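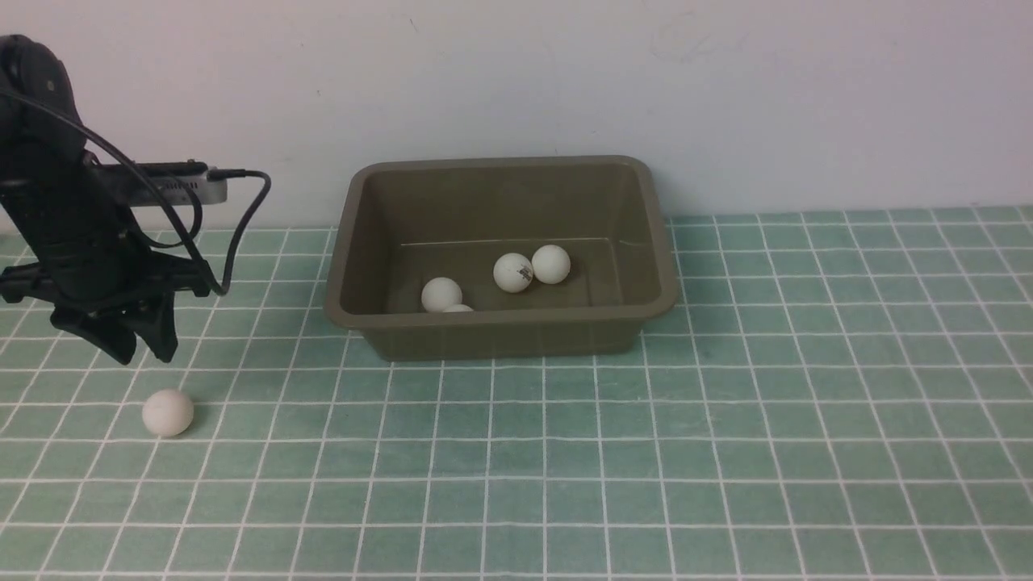 3 min read

Went to the open day at Mallent's new workshop in Drurkham this morning. The site opened in January and this was the first time they'd let the public in. Posting my notes as I type them up.

Parking was fine. Sign-in was a clipboard at the front counter and you got a paper badge with the wrong company on it if you hadn't registered. Mine said Trendeo. I have never worked for Trendeo.

They said 200 people had booked. It was quiet first thing and got busy before lunch. Groups of 30 went through at a time, which was too many for the smaller rooms.

First stop was a short talk on Damasceno, their software for teaching an arm a task. You do the job a lot of times, record it, and the arm learns from the recordings. The talk had more slides than it needed but the speaker knew the subject and didn't oversell it.

The demo job was putting ping-pong balls in a tub. Green tiled surface, white wall behind, one black arm with a two-finger gripper. It's a simple setup and I thought that was the right choice – everyone in the room could tell what the arm was meant to do.
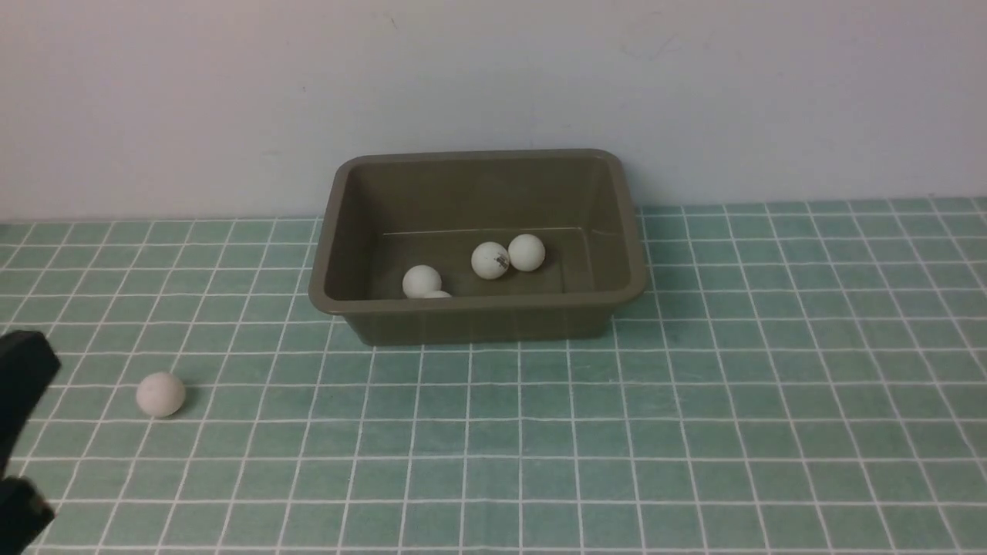

Why ping-pong balls?

They're cheap, they're light, and they roll away if the gripper comes in badly, so a poor approach shows up straight away.

Next question from the group was about speed. The presenter said a person would beat it easily and they weren't trying to fix that yet. They want it to be reliable first. Fair enough.

I asked what happens when two balls end up against each other. The answer was that it's one of the harder cases, as the fingers need room on both sides. They record extra runs for it.

Someone else asked if it could sort them by colour. Not in this version.

The thing I hadn't thought about is how much the starting layout matters. If the balls always begin in the same spots, the arm only learns those spots. So they change it around between runs, some off to one side of the tub, some bunched up,

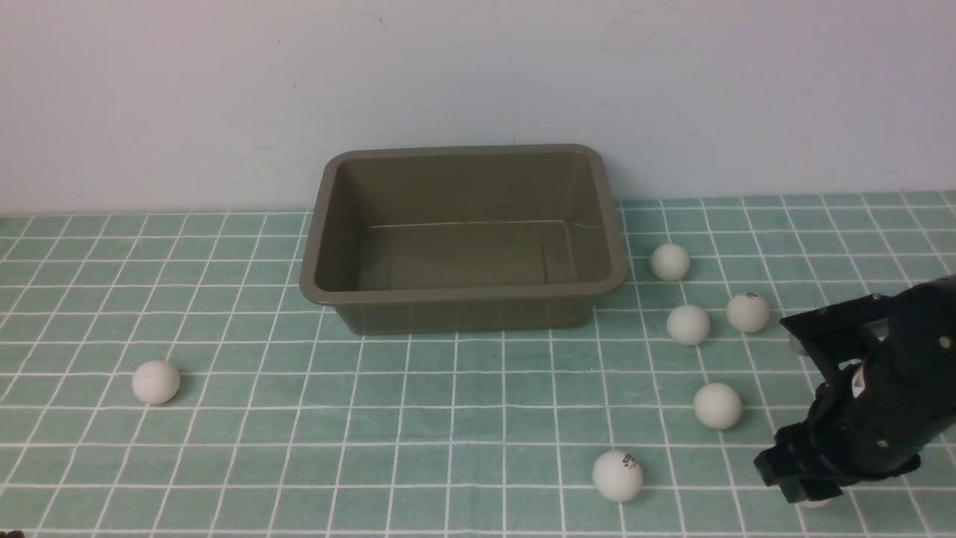

and they do the same with the arm, so it doesn't always begin from the same side or the same height. The staff member I spoke to said resetting the table is the dullest part of the job and takes up most of an afternoon.

Also worth knowing if you're thinking of trying this at your own shop: they keep the failed runs. They get labelled and stored separately. I would have binned them.

Costs were a bit vague. They'd quote for a full setup but wouldn't give a ballpark on the day. I left my email.

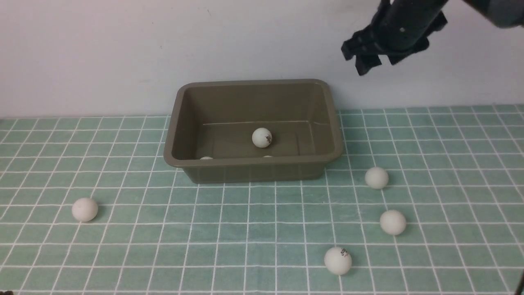
Ball demo at the Mallent open day, Drurkham. Three in the tub, four still out.

I stayed in that room for nearly 2 hours in the end, on and off, going back in with later groups. The questions were better in the second one – a few people from food packing who wanted to know about wash-down and gloves over the gripper. No firm answers on either.

Lunch was a sausage sizzle out the back. Onions ran out early.

The afternoon session was on safety fencing and I skipped half of it to get ahead of the traffic. If anyone stayed for the rest, I'd like a copy of the handout.

They're planning another open day but there's no date up yet. I'll add it to this thread when they post one.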